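Prellodville Community Choir
Minutes of the October general meeting

Meeting opened at 7.10 pm with Sayaka Ueda in the chair. Yoshinori Koyama took the minutes, so any mistakes in what follows are his, and he asks that you tell him kindly.

Present: 20 members. Apologies were received from 9, several of them altos with the same cold, and we send them our love and plenty of lemon and honey.

Minutes of the last meeting were accepted, with one correction. The piece we sang at the Maruyama Street opening was the lullaby and the sea shanty was the encore. Yoshinori had them the other way round.

1. Winter concert

Sayaka thanked everyone for the very lively discussion by email and said she had read every word of it, including the long one. The program is now nearly settled. We will open with the Gindora carols, all four of them, and then go straight into the two folk songs without a break for applause, as the tenors lose their note if people clap. There was a fair bit of talk about whether the second folk song should be sung in the original or in translation. The feeling of the room was for the original, with the words printed in the program so that families can follow along. 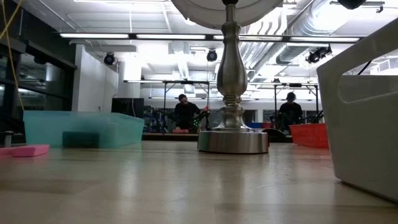 The basses asked again for a slower tempo in the third carol. Sayaka said she would try it at next rehearsal and see how everybody's breath holds up – she made no promises! The sopranos would like it noted that they are happy with the tempo as it is.

Chairs were discussed. The hall has enough of them, but the ones along the back wall squeak, and it was agreed these go to the choir's own families, who are the most forgiving.

2. Money

Our balance stands at $553 after paying for the new folders and the piano tuning. The target for the year is $1000, so there is still a way to go, but the cake stall at the spring fair did beautifully and we have not yet counted on the concert door. Yoshinori suggested a gold coin raffle at interval. Agreed, with thanks to whoever makes the fruit cake this year (please let it be the same person as last year).

Ticket prices will stay as they are. Children under 12 come in free.
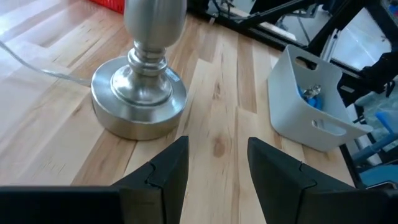

3. Travelling to Tirnuvby

The Tirnuvby singers have kindly invited us to join their autumn gathering and share a program with them. Everyone who went last time spoke very fondly of it, and of the soup. Most of us would rather share cars than hire a bus. Drivers with spare seats are asked to put their names on the sheet beside the kettle, and those who get carsick should say so early and claim a front seat.

Sayaka will write back to accept, and will ask whether they have a piano or whether we should bring the keyboard.

4. Music library

Eleven copies of the spring songbook are still out. Please look in your piano stools, your car boots and under the bed. Pencil marks are fine, but pen is not, and Sayaka asked that this be written down clearly: pencil only.

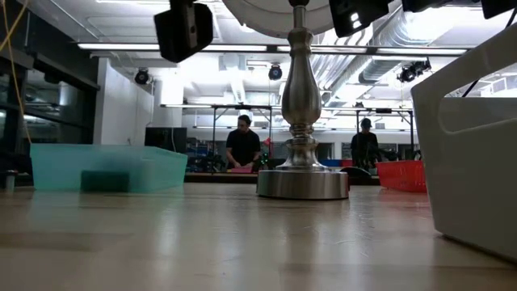
5. Other business

A newer member asked if we could have name tags for the first few weeks of each term. This was warmly supported, as quite a few people admitted they had been guessing for a year or more.

The tea roster has gaps in it. Two people offered on the spot and were clapped.

Rehearsals will start at 7 pm sharp from now until the concert, with warm-ups included in that, so please try to be in your place with your water and your music by then.

Meeting closed at 8.25 pm, followed by a run through of the first carol and then supper.

Actions
Sayaka – reply to Tirnuvby, try slower tempo in third carol
Yoshinori – raffle tickets, name tags, printed words for the folk song
Everyone – find those songbooks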